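Dadcombe Chess Weekend returns with 133 places

12 May 2018

Dadcombe's chess weekend is coming back in January, and it's going to be the biggest yet! Entries open today for all 133 places, with four sections running from complete beginners up to strong club players.

The event is organised by Dadcombe Chess Club and supported by local furniture maker Plinero, who have put up a £500 prize fund. Games will be played at the Hegarty Hall on Prarkisent Road, with tea, soup and cake on the go all day (the cheese scones went very quickly last time).

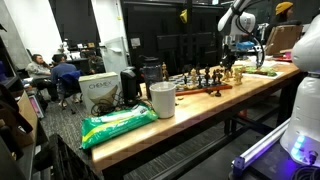
Newcomers are especially welcome. The beginners' section has three short rounds each day, no clocks in the first one, and a club member on hand to help with castling, stalemate and all the other things people argue over at home. Juniors play free.

Sets and boards are provided. Players who need a ground-floor table or step-free parking should say so on the entry form.

Forms can be picked up from Dadcombe Library or the hall office.

Ends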